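Drop the essay. That's my whole argument, so if you're in a rush you can stop reading.

Okay, longer version. It's March, which means scholarship deadlines, and the students I help after school are all writing the same 2,000 words about a hardship they overcame. Some of them had one. Some are digging around for one. I read a draft last night where a kid had turned a sprained wrist into a life lesson and I didn't have the heart to say anything.

The Whitelaw grant is the one everybody here wants. It pays 5 students a year. Tuition, books, a bit for rent. Good money, good people running it I'm sure. But look at what it asks for – the long essay, 2 letters, a "statement of purpose" (how is that different from the essay? I've asked, no clear answer), and a 30 dollar fee if you want your transcript sent by the fast route. For a study grant. For kids who need money.

Who gets through that? Kids with a parent who has time to proofread. Kids whose school has a counselor with an actual door. I've seen really strong students quit at the second letter, because the teacher they'd ask has already written a stack of them and they feel bad asking.
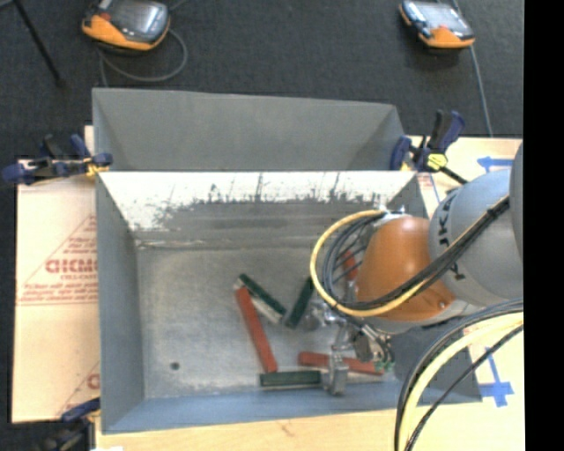 Prarnis wrote in after my last post on this to say the essay is the only part of the form where a student with average grades gets a fair shot, and that if you take it away you're left with GPA and nothing else. Fair. I went back and forth on it for a while.

But then make it short. One page. Ask what they want to study and why, and what the money would change. The Tareo fund does it that way, one page and one letter, and the letter can come from a boss or a coach. My students finish it in an evening. They even sound like themselves, wich is more than I can say for the wrist essay.

And publish how you score it! Nerstead College puts its scoring sheet right on the aid page. So many points for need, so many for grades, so many for the writing. You may not like the split but you can see it. With Whitelaw you get an email in early summer, yes or no, and thats it. No feedback, nothing to fix for next time.

I know long forms keep the numbers down. Fewer applications, less reading. I get it, reading is work. But a form that mostly filters out tired kids is a bad form – and the deadline's coming up again, and I have four drafts to get through before dinner.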